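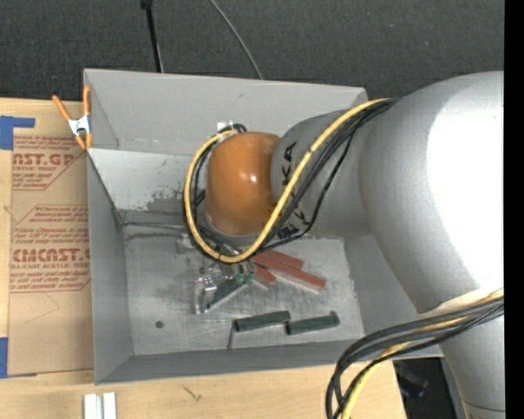 Robot arm over a gray metal bin

Bitgate is a direct sales and marketing company based in Jurkalum. It was founded in 2000 and runs in-person campaigns for telecom and home services clients. The company had 80 employees as of its last annual report, most of them field representatives.

History

Bitgate began as a two-room office above a print shop on Mösli Street. It opened a second branch in Mistano after winning a regional phone contract, and moved its training department there.

Company events

Each July the firm holds a travel retreat for its top 20 sellers. Branch managers attend a separate planning meeting in the fall.

See also
Direct selling
Incentive travel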